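Robot Handling Lab – Course Notes, Unit 6
Fault case: grip loss on soft items
Mar 3, 2021

Read this before the lab. You will need the grip log from Unit 5 and a copy of the Prudeck fault sheet.

Background
The Hevum line picked household goods from a bin and set them in cartons. It ran 2000 picks per shift. In November the line began dropping items during the swing from bin to carton. The controller reported a good grip each time, so the cell kept running and placed empty cartons on the outfeed. Pick 659 was the first drop found in the log. An operator then reached in to clear a fallen item while the arm was still live. There was no injury, but the event was logged as a safety matter and the cell was locked out.

What failed
The controller judged a grip by jaw position only. If the jaws stopped short of fully closed, it assumed a part was between them. With a rigid box this works well enough. A soft part gives way under the pads, and the jaws can stop at a believable width with very little holding force behind them.
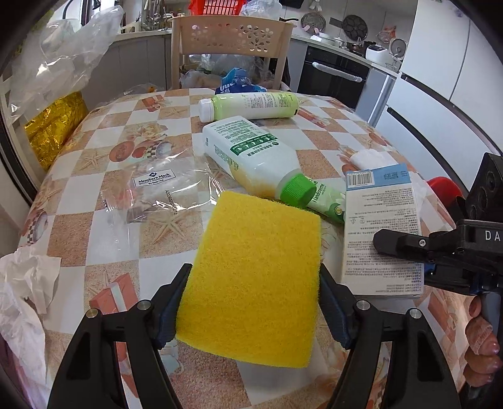
The force limit had been set to 40 percent to protect thin packaging and was never raised for the soft items. Pad wear made it worse. The Quinlan inspection found both pads glazed, and the replacement date on the card had passed. Either fault alone might have shown up as an occasional slip – together they gave a steady run of drops.

Changes made
Force is now set per item type. The controller checks grip again after the lift and stops the arm if the width has changed by more than 2 mm. The gate switch now cuts arm power.

For the lab
Work in pairs. Plot jaw width against time for one soft and one rigid item, and mark where you would place the second check. Keep hands clear of the jaws until the power light is off. Plumosum users should export the log as plain text first. Plots are due at the start of the next session.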